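Chapter 4
Glazes and Colour

Welcome back, and I do hope your first bowls survived the bisque firing (mine didn't, all those years ago, and I kept the pieces in a biscuit tin until the following December!). We come now to glaze, the part most students have been itching to get to, and I'll ask you to be patient with me a little longer while we talk about water, silica and the humble sieve.

By the end of the chapter you'll be able to mix a plain white glaze

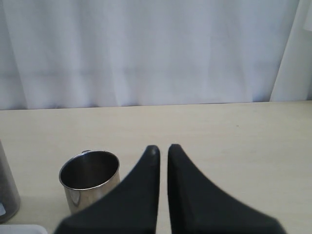
and colour it with cobalt or iron, starting from the 600 gram batch we used at Nallby.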